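Ticket: Bag sorting chore, Warano home arm, policy drops or double-picks thin bags
Opened by: Shigeru Sakai
Status: open
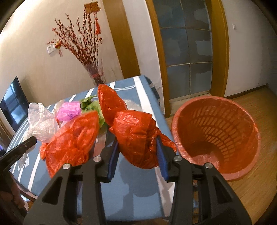 Attachment 1. Red bag, knotted, held between the blue pads. More bags on the striped cloth, basket to the right.

Shigeru Sakai, 19/01/2022
Chore is "pick up each plastic bag, put it in the basket." Demos by hand are easy, a kid could do them. On the arm I got 18 good picks out of 80 tries. The failures are mostly two kinds: jaws close on air over the clear bags, or they grab two bags at once where the colors touch. Knotted ones go great!

Edeltraud Sauerland
I love this chore, please don't drop it. Bags are everything we're bad at in one pile: thin, shiny, no fixed shape. Can you check the closing force first? Ours shipped set for mugs.

Shigeru Sakai
Force was at 8, lowered to 4. Double grabs went down a lot, but now the loose bags slide out on the way over. Knotted bags still fine.

Edeltraud Sauerland
That's progress though! Try aiming at the knot when there is one, and lifting a little before moving sideways. For the clear bags I suspect depth. The Rieger sensor reads straight through thin plastic and gives you the tabletop.

Shigeru Sakai
Turned depth off for the last bit of the approach, color only. First clear bag I've ever seen it pick up (I cheered, the neighbors heard). Next one it missed completely. Going to record more demos with the bags heaped together and retrain overnight.

So can it do the chore yet? Not alone. With me standing there untangling, it gets through a pile, and in December it couldn't lift one bag. Leaving this open.

Related tickets
Ada: wrist calibration drifts after restart
Fallari pads: left side wearing faster than right
Folding dish towels, corner not found
Basket rim collisions on release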